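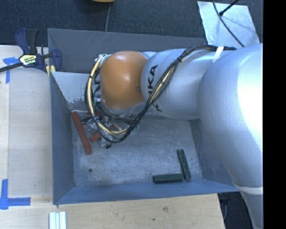

Setting up the Stellau bin-picking kit takes an afternoon if you do it in the right order, and a whole lot longer if you do it the way I did the first time! I've had the kit for 3 months now and I've rebuilt my station twice, so I figured I'd write up the order I'd use if I were starting over. You don't need much around the robot. Mine is a metal bin set in among some wooden work surfaces, with a blue and black bar clamp on the corner and strips of blue tape on the wood, and the parts I practice on are plain red-brown and dark green bars. Bars are a great first part, by the way, way easier than anything round.

What you get in the box

The kit is the gripper, the adapter plate, a wiring harness, and a license for the Vindside software. No arm, no bin, no computer. I paid $1285 for mine from Hendley, and they threw in a spare set of fingertips (which I've already used, so say yes if they offer).

Step 1: Fix the bin

Do this before you even unpack the gripper. The software remembers where the walls are, and if the bin slides a little you'll be chasing bad picks all evening. Clamp it, then lean on it and see if it moves. Once you're happy, mark your corners with tape so you can put everything back after you inevitably bump it.

Step 2: Mount the gripper and run the cables

Bolt the adapter plate on first, then the gripper. Snug the screws in a cross pattern, same as a car wheel.

Now the cables. The manual shows them pulled nice and neat along the arm, and I wish it didn't. Leave a generous loop at the wrist! Turn the last joint by hand (power off, please) all the way one direction and then all the way back, and watch the connectors while you do it. If anything goes tight, give it more slack. I hold mine to the arm with tape higher up and let the rest swing.

Step 3: Teach the floor height

Open Vindside, pick "Bin setup," and jog the gripper down slowly until the fingertips are just above the metal. Save that point, then add 2 mm in the clearance box. The default is zero and I have no idea why.

Step 4: First picks

Start with one bar in the middle of the floor at the slowest speed. Then add a second one at a different angle. Pieces lying right up against a wall are the hard ones, so turn on "Wall approach" before you try those.

Error 1013 just means the fingers closed on nothing. Clear it and go again.

Is it worth it?

For me, yes. The Noguchi starter kit is cheaper and has a nicer manual, but I never got it to handle parts near the walls. If Stellau would fix that clearance default I'd have very little to complain about. Next up I'm going to try short pipe fittings, and I'll post my settings when I have some I trust.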